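One sync, once a night

Truvgate, the shared calendar app from Jullen, dropped its instant sync option in February. Users in group calendars now get a short delay between saving an event and seeing it on other phones. We spoke with the app's lead developer on a Thursday afternoon.

The developer said the old method caused most of the duplicate entries. "Two people would edit the same event and both copies would survive," she said. "We had one account with 432 copies of a dentist appointment."

Changes are now held for 37 seconds and compared before they go out. If two edits conflict, the later one is kept and the earlier one goes to a history list. The list holds 500 entries per calendar.

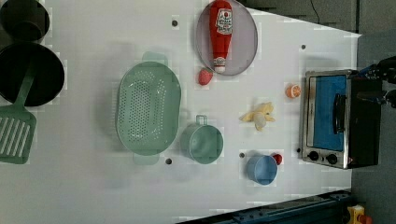
Play food and toy cookware on a white tabletop, with a green slotted spatula at one side.

Reminders are not affected. They are stored on the phone and go off on time even with no connection. "People wrote in worried about that," the developer said. "Alerts never went through the server."

Imports from Skilach still work, but files with more than 3,000 events have to be split first. She said repeating events count once, however long they run.

The full cleanup of old duplicates runs overnight, at 2 a.m. local time. It can be turned off under Settings > Calendars > Maintenance.

Asked about the Calado desktop version, she said it will get the same change later, with no date set. "The history list has to fit in the sidebar first, and at the moment it doesn't."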